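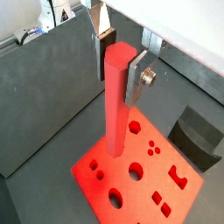 The Rallis Cell: Report on the Enclosure and the Board

Work on the Rallis cell continued through October at the Herkateck shared workshop in Draltura. The present entry records the changes made to the enclosure, the shape board and the control program, and it lists the matters that remain open. Readers who have followed the earlier entries will recall that the cell is a small bench installation in which an arm picks up a peg, carries it over a board and attempts to place it in the matching hole. The arm itself was covered in the spring and is not discussed again except where the other work affected it.

I remain responsible for the design and for any errors in it. Vilém Ďurica assisted with the panels, and Thắng Tiêu wrote the logging portion of the program. Kam-wah Chien reviewed the drawings before anything was cut and returned them twice.

The Enclosure

The first version of the cell had no walls. Pegs that slipped from the fingers rolled off the bench, and on one occasion a square peg was recovered from under the band saw after an absence of several days. A raised strip of wood was fitted along the edge as a temporary measure. It stopped the pegs, but it also caught the arm's cable at the far end of its travel, and it was removed in September.

The current enclosure consists of gray panels at the back and the two sides, with the front left low for access. The side panels slope inward toward the floor, so that a peg which falls against one of them tends to return to the middle of the cell. The slope was a matter of some dispute. Mr. Ďurica favored vertical walls on the grounds that they are easier to cut and to join, and his argument had merit, as the corner seams took an entire evening and were reopened once. A dark line is still visible along the seams. It has no effect on operation and will not be filled.

All interior surfaces are matte. An earlier trial with a semi-gloss finish produced bright patches under the workshop lights, and the vision portion of the program identified these as objects and attempted to plan around them. The matte surface marks easily. Each scrape from a metal finger leaves a pale line, and the floor already carries a number of them. The paint is an ordinary wall paint, mixed by the hardware store to a slate gray that was on sale.

The Board

The shape board went through more revisions than any other part. The first board was printed with every hole at the same clearance, and the results were poor in two different ways: the round pegs dropped in without any guidance, while the pegs with corners stopped at the rim and stayed there. Ms. Chien proposed that the clearance be set separately for each shape, and the drawing was redone on that basis.

The board now includes round, oval, square, hexagonal and arched openings, together with a group of small round holes that was added at the request of Alžběta Ďurica. She is preparing a three-pronged peg for that position. The peg has been drawn and has not yet been printed.

Red was selected for both the board and the pegs. The choice has been questioned by nearly every member of the workshop who has walked past the bench. A red peg above a red board gives very little contrast, and the program must depend on shape and shading to tell where one ends and the other begins. I considered this a fair test at the time the filament was ordered and I continue to do so, although I concede that a blue set of pegs would have saved several evenings. The spool was also the only one available in a sufficient quantity.

Printing a full board takes 6 hours on the large machine. Members are asked to reserve that machine in advance, and two reservations were lost when the workshop's power was shut off for the replacement of a meter. I wish to thank the member who gave up an afternoon slot so that the final board could be completed.

The Printed Bracket
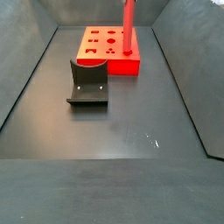 Brackets for the cell had been assembled from cut aluminum angle until Čestmír Šimek, who maintains the printers at Herkateck, pointed out that a printed part could be replaced in a single evening whenever the layout changed. His recommendation was adopted. The black bracket that stands in front of the board has an upright plate with a curve cut into its top edge, a flat base, and a low lip along the front. Two screws are set into the base, with the heads left exposed so that they can be reached with a short driver. The points at either end of the curve were rounded in the drawing I sent for review, and they were sharpened by mistake when the file was exported. I have left them as they are for the moment, as the part is otherwise sound.

The bracket's present position is not final. It sits close to the near left corner of the board when viewed from the front, and from the fixed viewpoint it covers a small portion of it. Moving the bracket farther to the left would resolve the overlap, but would bring it nearer to the seam of the side panel, where the floor is least even. A decision has been deferred until the surface there has been sanded.

The Fingers

The two fingers of the gripper are metal and were supplied by Dalleo, a small machine shop two streets from the workshop. They were cut from a drawing that contained an error in the spacing of one hole, which was mine. The shop corrected the part without charge and returned it with a polite note.

Long pegs present a particular difficulty. The fingers hold a tall peg at its upper end only, and a slight tilt at the pads becomes a considerable offset at the tip. The hexagonal peg showed this most clearly during the October sessions. With a short peg, the program could lower straight down and expect to find the hole. With a tall one it was necessary to add a small searching motion, in which the tip moves in a widening spiral under light pressure. Mr. Tiêu limited the pressure setting to 75 percent of its former value after the board was pushed out of position during a trial.

A rubber facing for the pads was tested and withdrawn. It improved the hold, but it allowed the peg to turn slowly between the fingers, and a hexagon that has turned is of no use over a hexagonal hole.

The Program and the Log

The control program has grown to 2526 lines, a figure that includes comments and a section of disabled code that I have been asked to delete. The most useful addition was the log. Every attempt is now written to a file with the name of the peg, the starting position and the point at which the attempt ended. Before the log existed, our evenings closed with a general feeling that matters had gone well or badly, and the feeling was frequently wrong. The oval peg, which all of us regarded as reliable, proved to have one of the weaker records in the set.

A run is scheduled at 80 attempts. The figure was chosen because a run of that length can be completed between the opening of the workshop in the evening and the hour at which the dust extractor must be switched off. Runs are supervised at all times, in accordance with the rules of the workshop. Members who wish to observe may do so from the far side of the bench, and are requested not to place cups on the rail.

Open Items

The floor requires sanding near the left seam. The export settings for the bracket must be corrected and the part reprinted with rounded points. The cable at the base of the arm should be secured with a second clip, as Ms. Chien has now mentioned on three occasions.

Ms. Ďurica's three-pronged peg will be tested once it has been printed and measured. The drawings for the board and the bracket will be placed in the Rallis folder on the workshop's shared drive after the corrections are made, and any member of Herkateck may copy them. Comments on the clearance values are welcome and may be left below this entry or on the sheet that hangs beside the bench.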